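3.2 Shelf height and the placing of boxed snacks

The second part of the study looked at how people put away boxed dry goods when they are free to choose the shelf. Earlier work by Engelhardt and Teuber dealt with cans and jars, where weight largely decides the matter and heavy items go low. Boxes of crackers are light for their size, so weight gives little guidance and other habits should show more clearly.

We used open metal shelving with slotted uprights and wooden boards, of the sort sold for garages and stockrooms. The boards can be moved up or down by one slot at a time. Open shelving was chosen over kitchen cabinets so that door swing and hinge side would play no part. The units at the Pisgate site had been in use before the study and were left as they were, apart from a wipe-down of the boards.

Participants received the goods in paper bags and were told to put them away as they would at home. No time limit was given. Placement was recorded after each session by shelf, by distance from the front edge, and by which face of the box was turned outward. Branwen Watkins and Loïc Brunet coded the records separately and settled any differences by going back to the notes.

Of the 43 participants, all but 4 placed the cracker boxes upright with the large printed face forward. The remaining participants laid them flat or turned the narrow side out to save width. Boxes from the same brand were nearly always kept side by side, even where their flavors differed and even where splitting them would have filled a gap on another board. Several participants said in the interview that they went by the color at the top of the box and did not read the text at all.

Distance from the front edge varied more. Participants who shopped weekly tended to bring boxes right up to the edge, while those who bought in larger amounts pushed the first row back and used the space in front for opened packages. We return to this point in Section 4, together with the Flelness data - the two sites differ in board depth and cannot be pooled directly.

Figure 3. Boxed crackers of one brand standing together on a wooden board, printed faces outward. The orange-topped and blue-topped boxes share the same layout.
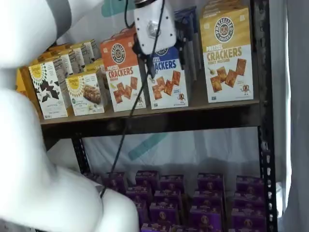 One limit of the procedure should be noted. The shelves were partly stocked before each session, and a participant who found crackers already in place may have followed that arrangement. Khattak raised the same concern for the Namboodiri pantry study, and a version starting from bare boards is planned.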